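Teaching a robot to pick from a bin: a talk with Paraschiva Voicu

Sep 27, 2018 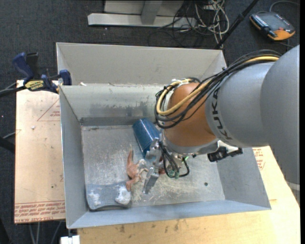
From the hand to the program

Paraschiva Voicu leads the training work at Plumura, a small company that prepares robot arms for sorting and packing. She came to it from teaching; for 6 years she gave courses to machine operators. I wanted to speak with her about the part of the work which is done by people, when a person shows the robot what it must do.

We met beside the cell, where a KUKA arm works over a metal bin. There is a blue cup in the bin, and a toy dinosaur. I asked her why she uses such things and no real goods.

"The cup is easy to understand for a person and not so easy for the fingers," she said. "It is round, so if you close in the wrong place, it can roll. The dinosaur has a tail, and the tail is a temptation. Every new person wants to take it by the tail."

Is that wrong?

"Sometimes it is good. But if the tail is near the wall of the bin, you need space for the finger also, and not only for the tail. A person at the controls looks at the object. I ask them to look at the empty place beside the object."

Two ways to show

Her group works in two ways. In the first, the operator moves the arm by hand to the place where it should be, and the position is saved. In the second, the operator stays away from the arm and drives it with a remote control, while the computer records the whole movement.

Voicu does not want to say which one is better. "By hand you feel the weight of the arm and you go quickly to the good position. But your own body is in the way, and near the bin it becomes uncomfortable. With the remote control you have a better distance, but you lose the feeling. You must learn to see the contact with your eyes."

For the bin she prefers the remote control. The walls are sloping, and an object beside the wall must be approached with the gripper turned. According to her, this is the point where beginners lose the most time. They turn the gripper when it is already low, and then they must go up again. Her advice is to turn first and go down after.

One course has 25 lessons, and in the first ones nobody saves anything. The operators only learn to move slowly and to stop. "People are a little disappointed," she admitted. "They came to teach a robot and I tell them to stop it."

What the recording should contain

For one task the group collects some 500 demonstrations, and the software which keeps them is called Drulleo. I asked if all of them must be perfect.

"No, please no! If all are perfect, the robot does not know what to do when the cup is a little to the left. We keep also the ones where the operator made a small correction. We throw away the ones where he was thinking."

Thinking?

"Yes, when he waits in the air and decides. The robot learns the waiting too. We had this in March with a task for Workeo. The arm stopped over the bin before every pick, and the client asked if it was calculating. It was only copying my colleague."

Now the operator decides before the recording begins. The bin is looked at, the object is chosen, and after this the button is pressed. A session lasts 40 minutes, then another person takes the controls. Voicu also changes the operators between the tasks, so that the habits of one person do not fill the whole collection.

My last question was about what she still finds difficult. She answered after a while.

"Flat things. With a cup you can go from the side or over the edge. With a flat thing on the floor of the bin, I can show it ten times and each time I do it differently, and then I cannot explain to the student what I did. So I tell him to watch my hands, and we begin again."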